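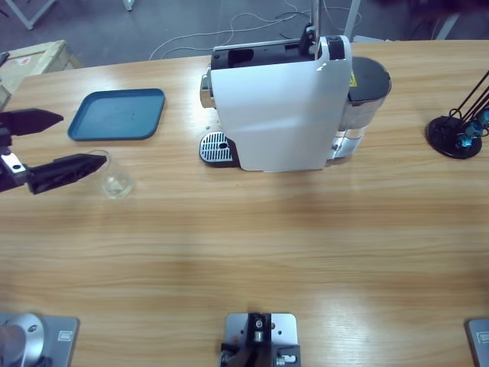 Flindotberg tests two-armed robots on kitchen and office jobs, and writes down what goes wrong. We are a small company in Brolville, and our customers are firms that build grippers, arm controllers and the software that runs them. They send us a system, we put it through ordinary tasks, and they get a report. Making coffee is the task we use most. The capsule machine stands on a wooden table with the arms bolted down on metal plates along the near side, the capsules on a wire stand to the right and a clear glass cup over on the left, where the left gripper can get its two black fingers either side of it. Glass is a hard thing for a robot to see, and we keep using it for that reason.

Who we are

The company was started by Hermenegildo Cisneros, who had spent his working life servicing packing lines, and Chrysoula Vrettos, who wrote control software for them. They had met over the same broken palletiser more than once. At first we did repairs and safety checks for local factories. The table work began when a customer asked whether we could find out why his arm kept dropping things, and paid us for a month to do so. It took us two.

There are six of us now. Hermenegildo runs the workshop and signs off every cell before it is powered. Chrysoula looks after testing and reads all the reports before they leave the building. The other four divide their time between the benches and the writing, and everybody takes a turn at both.

The Weta fault

Most people who get in touch have heard about the fault we had in December, so we have put the full account on this page.

We were running a long trial on a pair of arms controlled by a system we call Weta. It is our own software, used when a customer sends hardware without a controller. The trial was for 700 cups. Each run went the same way: the right arm took a capsule from the stand and loaded it, the left arm brought the cup to the drip tray and held it there, and the machine was started.

Late one afternoon the left gripper closed on a cup and went on closing. The cup broke in the fingers. The arm then carried on to the drip tray as if it were still holding a whole cup, and the right arm started the machine. Hot coffee ran over the fingers and across the table to the edge, where it reached one of the mounting plates and the cable beside it. The left arm lost power and sagged on to the table. The right arm did not stop. It went back to the stand for another capsule and had to be stopped by hand.

The person on duty pressed the stop button within a few seconds. She was standing outside the marked line and was not hurt. There was glass on the table and on the floor as far as the wall.

What we found

There were two faults, and we had caused both of them.

The first was in the grip force limit. It had been raised during an earlier job with a heavier metal jug and had not been put back. The start-up check looked to see that a limit was set. It did not look at whether the limit suited the object, so it passed.

The second was more serious. Each arm had its own fault signal, and the two were meant to be joined so that a stop on one side stopped the other. The link had been taken out of the software while we traced a timing problem, and the test that should have caught this had been marked as skipped. We had been running like that for 4 days.

The capsule machine also had no part in the stop circuit. Pressing the button cut power to the arms, but the machine went on pouring until it had finished its cup.

What we changed

Both arms and any appliance on the table are now on one stop circuit, wired and separate from the software. Pressing the button, or a fault on either arm, takes power from everything. Hermenegildo tests it by hand at the start of each shift and writes the result in the bench book.

Force limits are stored with the object and are cleared when a job ends. An operator has to enter the limit again for each new object, and a second person reads it back.

A skipped safety test now stops the cell from starting. There is no setting to get round this. It has cost us some mornings, and customers visiting for the day have had to wait while we sorted it out.

Cables near the plates have been moved or sleeved, and anyone within reach of the table during a run with glass wears eye protection.

We told the customer the same evening and sent them the log files. The runs already done were thrown out, as we could not say which of them had used the wrong limit. We did the trial again from the first cup at our own expense. The delay put back a second job, for Figueroa, and we are grateful to them for their patience.

How we report

Every report we write lists all the failures, including those caused by our own equipment or our own people. If a run was stopped, the report says who stopped it and why. We do not leave out a bad day to improve an average, and we have turned down work where we were asked to.

Visiting and contact

Customers are welcome to come and watch their system being tested. Please arrange it with Chrysoula beforehand, wear closed shoes, and expect a short safety talk before you go into the workshop. If you have had a similar fault and would like to compare notes, Hermenegildo is usually free to talk after 4 in the afternoon.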